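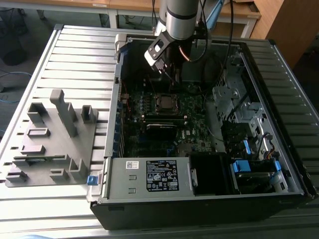

A reader of the library newsletter wrote in to ask why we bother fixing old office computers when a new one costs less than a week of groceries for a big family. I'm going to start with that letter, read it out in full, and then leave it alone until the end of the first half.

Speaker notes, Stullcombe evening talk
Keeping things longer: what a town can do about repair

Opening (stay off the microphone until people have sat down)

Read the letter. Pause. Ask for hands: who has something at home that is broken and hasn't been thrown out? Ask what it is. Take a few answers from the back as well as the front. Last time we got a bread machine, a clarinet and a garage door.

Say what the talk is. It is about repair as a local service, the same way a town has a pool or a bus. It isn't a how-to. People who came for soldering should stay for the second half, when the tables are open.

Part one. Where repair went

Stullcombe used to have 6 repair shops on the main street. Shoes, watches, radio and television, sewing machines, bicycles, and the one that did lawn mowers and whatever else you carried in. Show the old street map if the projector is behaving. Let people call out the names, they like to do this and it warms up the room.

Today there are 2. The bicycle shop is busy. The shoe repair is open mornings.

Points to make, in any order:

The shops closed for ordinary reasons. Rent, retirement, parts that stopped coming. Don't blame the customers.

When a shop closes, the drawer of odd parts goes too. The watch repairer's stock went to a dealer two counties over. A belt for a common sewing machine now comes by mail, if you know the number to ask for.

Knowing what is wrong is most of the job. A person who brings in a dead lamp usually can't tell whether it's the bulb holder, the cord or the switch. A shop told you for free, over the counter. That part is hard to replace with a video.

Story: the Trameck mixer. Keep it short this time. It came in with a burned smell, had a worn brush in the motor, and the owner had already bought a new one. She uses the old one now and gave the new one to her son. Don't do the voice.

Part two. Cost, and the letter

Come back to the letter. The writer has a fair point about price. If you count the hours at a normal wage, many repairs lose. Say so plainly.

Then the other side. Hours aren't the only cost. The old office machines we get are mostly fine apart from one part. Our usual list is power supply, fan, memory, drive. Somebody who needs a computer to type a job application doesn't need a fast one — they need one that starts.

Don't get drawn into a discussion of operating systems here. If someone asks, say there's a handout, and there is, on the chair by the door.

Mention the fee. We charge for parts and nothing else. The fee jar is for tea.

Water here.

Part three. What Liltach did

Liltach is smaller than we are and started before us. They put a repair bench in the back of the public library and kept it to one evening. Things they learned, which they were kind enough to write down:

Take things in by appointment. The first open night brought 40 people and most of them went home with the thing still broken.

Write a ticket for everything, including the toaster that takes a minute. They lost a toaster.

Say no to microwaves. Say no to anything that burns gas.

Have the owner sit at the bench. They see what's inside and next time they try it themselves. It also cuts down on things that never get picked up.

I was against the last one. I thought it would slow us down, and it does. I've come around to it.

Slide with the ticket form goes here. Blank on the left, filled in on the right. The filled-in one is for a Ghanem desk fan, cord replaced at the plug end. Point out the line for "what the owner says is wrong" and the separate line for "what was wrong." These are often different and you want both.

Part four. What we're asking for

The asks, slowly, because the council members write them down:

A locked cupboard. We carry everything in and out by hand right now.

Use of the side room for 2 evenings a month in place of one.

A shelf for parts where people can leave a dead appliance for stripping. Needs a sign so it doesn't turn into a dump.

We aren't asking for wages this year. If somebody raises it, say we'd like to talk about it in June, after the first numbers are in.

Questions

Likely ones: insurance (covered under the hall's policy, the letter is in the folder), phones (screens and batteries only), clothes (yes, bring thread that matches), and whether we pick up from home (no).

If it runs past 9 p.m., stop wherever we are and open the tables. The kettle takes a while, so switch it on during the last question.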